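Re-covering vs replacing a linen-look couch, is 462 a fair quote?
Home Forums > Furniture and Fabric > Upholstery

maplemack
Posted 7 May 2018
Hi all, long-time reader, first post. We have an Etside three-seater we bought when we moved to Gatineau and the fabric is getting tired. The frame is solid, the springs are fine, nothing squeaks. But the seat fabric has gone flat and a bit shiny where everyone sits, and the colour has drifted from a nice oatmeal to a sort of porridge (not the good kind).
I called a shop in town and the woman there, Huguette Carrier, quoted me $462 labour to redo the three seat cushions, fabric extra. A new couch we'd actually like is closer to $3000. My husband thinks we should just throw a blanket over it. What would you do??

Réjean C
Reply #1
For three box cushions with zippers and piping that's fair. Without piping I'd call it a little high. Ask her if it includes new wrap on the foam. If it doesn't, you'll have lovely new fabric sagging over tired foam and you'll be cross by next February.
Also, throw a blanket over it is what my brother did and the blanket lives on the floor.

hlemieux
Reply #2
I'm going to disagree with Réjean, sorry! I don't think anybody should pay to re-cover linen-look polyester. The shiny patches are usually body oil and flattened fibres, and a good clean with a fabric brush brings back a lot of it. I did mine with an upholstery machine rented from the hardware store and it came up so well I cancelled the upholsterer. Try the back of a cushion first, mind you, in case of water rings.
Is it a flat weave or does it have a nap? Makes a big difference.

maplemack
Reply #3
No piping, thank goodness. Flat weave, I'm pretty sure, there's no fuzz to it when you run your hand over. I'm hopeless at colour names so have a look for yourselves, I've put a couple up.

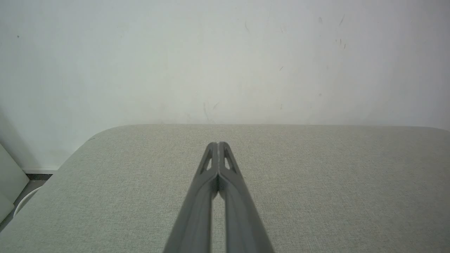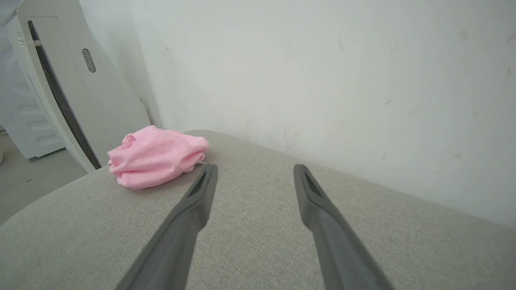 Second one has the better look at the weave, little light and dark flecks in it.

hlemieux
Reply #4
Oh that's a nice one, I'd keep it! Flecked fabrics are so forgiving. A plain beige shows every cup of tea. I really would clean it before you spend a cent on labour.

Réjean C
Reply #5
Cleaning won't put thickness back into worn yarn, Hélène. You can brush it all you like. If it's oil, yes, clean it. If it's abrasion, it's done. Rub a white cloth with a bit of warm soapy water on the shiny bit, and if the cloth comes away grey you've got dirt and there's hope.

hlemieux
Reply #6
Well that's more or less what I said, with extra steps.

olga_h
Reply #7
Jumping in as someone who has done this the hard way. I re-covered a Hollmann loveseat myself, bought 11 metres of fabric because I was scared of running short, and had enough left over for a footstool, a bench cushion and a very ugly cat bed. It took me most of a winter. Box corners are horrible until you've done a few and then they're only annoying.
If you go with the shop, buy your own fabric if she'll let you. Ask for the rub count and don't fall in love with anything meant for curtains. I was sold a gorgeous Unurow remnant that pilled before the snow melted.
And check which way the cushions unzip! If the zippers are only for fitting, the covers aren't meant to go in the washing machine, no matter how tempting it looks. Mine came out fitting a dollhouse.

maplemack
Reply #8
Olga, I was THIS close to washing them. Thank you. Tag says S, which I gather means solvent only?

olga_h
Reply #9
Yes, S is solvent cleaner only, keep water off it. So no rental machine, and skip the soapy cloth too.

hlemieux
Reply #10
Ah. I take back the machine, then! Mine was a W. There's a dry foam by Ladov that I've used on curtains but I've no idea if it's solvent based, so read the can. I still say get it professionally cleaned before you re-cover. Ask for a price on both.

Réjean C
Reply #11
On that we agree. If the cleaner wants more than half of what Mme Carrier does, I'd put the money into new covers. And get the foam looked at while they're open, I'll keep saying it until somebody listens.

maplemack
Reply #12
OK, listening! I called back and the foam wrap is NOT included, it's $24 a cushion on top. She does take customer fabric though. She's also happy to look at the cushions and tell me if it's dirt or wear, no charge, so I'm going to haul one over there on my lunch hour. Husband is still campaigning for the blanket.
Mackenzie

olga_h
Reply #13
That's a decent price for the wrap, I paid more than that in my head just in swearing. Take a cushion from the end where people really sit, and bring home some swatches. Tape them to the arm and look at them at night with the lamps on before you pick one.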